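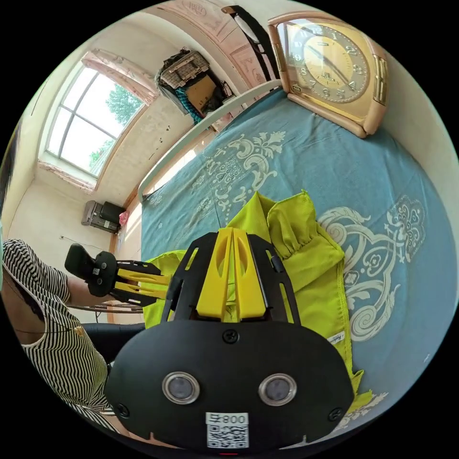

Yellow-green, crumpled, on the bed. Monday's ironing can wait.

So I finally rang Plurnance on Monday morning about my savings, after putting it off since February, and I'm still cross enough to write it all down.

Some of you will remember I opened a fixed account with them when I got my redundancy money from Hollis. One year, decent rate, all very pleasant. What I hadn't clocked (my own fault, it was in the letter) is that when the year ended they'd slide the whole lot into something called an Everyday Reserve, which pays next to nothing. It had been sitting there for 11 weeks. Eleven! I do a big shop with a list and a calculator and I left my actual savings in the financial equivalent of a coat pocket.

The woman on the phone was lovely, to be fair to her. She told me I could have moved it any time by logging in. I asked if anyone had thought of sending a text. She said there'd been a message in my secure inbox, and I'm afraid I laughed.

Anyway, I sat down with a cup of tea and did the sums. If I'd switched to the Larkel one-year account the day mine finished, I'd have been £159 better off by the end of the term than if I just left it where it was. That's the car tyres, near enough. It's our water bill for a good few months. And prices aren't standing still while I dither, are they? My food spend last month was £634 for the three of us and we didn't have anyone to stay.

Ustyna Nechyporuk left a comment on my last money post saying she keeps a note of every end date on the inside of a kitchen cupboard, and I remember thinking that was a bit much. Ustyna, I take it all back. Mine's going up tonight, next to the bin days.

What I've done for now: most of it has gone to Larkel, fixed for a year, and I've kept £600 back in the easy access one at the Gralstead building society for when the boiler does its thing. Jhair Quispe emailed to ask why I don't split it over two or three fixes ending at different times, and I do see the sense in that, but I know what I'm like with passwords. Maybe next year.

If you've got a fix ending this spring, go and look at what it turns into afterwards. It took me four minutes, and most of that was finding my glasses.

Back later in the week with the slow cooker post I promised.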